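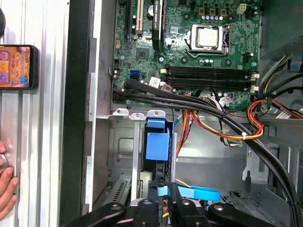

Wrist cam still, arm over the open case. Cooler off, RAM slots empty.

Ticket 441 — Tridona arm kit, memory install routine stalls
Product: Tridona teardown/rebuild kit, trial unit
Site: Haruvby repair shop
Priority: normal (was low)
Status: open, waiting on supplier

Opened 17th January

Problem: arm goes over the board, finds the CPU, then stops with error 201 "slot not located". Never gets as far as picking up a module. Same on 3 tries in a row. Gripper opens and closes fine from the hand panel.

Tried so far:
— power cycle, arm and controller
— re-ran the camera setup from the Atine software, passed
— moved the case a bit nearer the base, no change
— swapped the desk lamp for the overhead light. Slightly worse if anything

Reply from Lambert support:
Thanks for the still. Two things to try. The thick black cable bundle runs across the lower edge of the memory slots, please tie it back out of the way and run again. Also check which board profile is loaded. The default one expects slots running up and down in the camera view, yours go across.

Update:
Profile was the default, yes. Changed to "rotated". Now get a match on the slots but the confidence score jumps about and it drops out before the approach. Cables not tied back yet, no long ties left. The one small white tie is on the coloured power wires and I'm leaving that alone.

Update 2:
Black bundle held back with tape. Error 201 gone. New one: "approach path blocked, lower side". Guessing it means the drive bay or the blue caddy handle next to it. Can the approach be set to come in from the top of the board instead? Cant find it in the menu, manual only says "see advanced".

Also for the trial review — quote is 2,000 for the kit and a year of support. For that I'd want it to cope with an ordinary messy case without us tidying teh wiring first. Most of what comes in looks like this one or worse.

Next: Lambert to send approach settings. Leaving the case as is on the bench till then, pls don't put the cooler back on.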